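The Green Jeans

The laundry on the ground floor at Erncombe opened at six in the morning, and by half past I was usually at the table. It was November. The windows were still dark when I hung up my coat.

We did washing for the holiday park and for anyone in town who wanted to drop off a bag. Most of it was sheets. The sheets went through the big press at the back, and two of the other women handled that. I did the clothes. I folded shirts, towels, children's things and whatever else came down the chute, and I put each customer's pile in a paper bag with a number on it.

That morning the first bag was number 13, and the first thing I took up from it was a pair of jeans with an elastic waist.
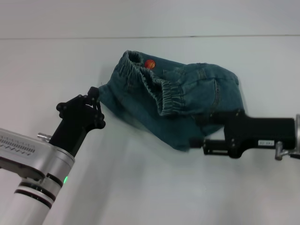
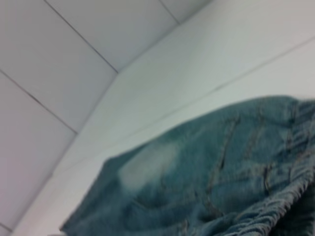

How do you fold jeans with an elastic waist so they stay flat?

Lay them face down, pull the waistband straight with both hands, put one leg on top of the other, and fold from the hem up, so the gathered part ends up on the outside.

That was how my mother had taught me, and it was how I taught the new girls. The elastic always wanted to pull back in. If you put it in the middle of the fold, the whole thing sat up like a loaf of bread and the pile fell over.

I knew those jeans. I had owned a pair close to that color when my son was four, a green that had started out darker and faded a little more each month. He wore them to the beach at Rosteslow and to his grandmother's and, for one whole winter, to bed, because he would not take them off and I was too tired to argue. I had patched the knees twice. When they got too short I cut them down, and he wore them another summer that way.

He was thirty-one now and worked on a ferry. He called every couple of weeks and told me what he had eaten.

I folded the jeans and set them at the bottom of the pile. Under them in the bag were 17 socks, and I noticed only because the last one had no partner. I shook out the bag and looked under the table. Then I went and looked in the dryer, running my hand around the inside of the drum, which was still warm. The sock was stuck flat against the back.

The woman came for number 13 a little before noon. She had a boy with her, four or five years old, holding on to the strap of her purse. He was in sweatpants and did not look pleased about them.

"Are they done?" he asked me.

"They're done," I said.

His mother paid and took the bag, and he pulled at it until she put it down on the floor. He dug through everything I had folded. The shirts came out, then the towels, and he got to the bottom and pulled up the jeans by one leg.

"I'm sorry," she said. "You went to all that trouble."

I told her it was fine. She held the coats while he changed right there behind the bench, and then she pushed the rest of it back into the bag with her arm. He put his hands in his pockets and walked to the door and stood waiting for her.

After they left I ate my sandwich. There were four more bags in the chute and one of them was all bath mats. I called my son that evening, although it was not his week to talk, and asked him if he remembered the green jeans.

"No," he said. "Should I?"

He said they had served fish again. I asked what kind, and he went down the passage to find out.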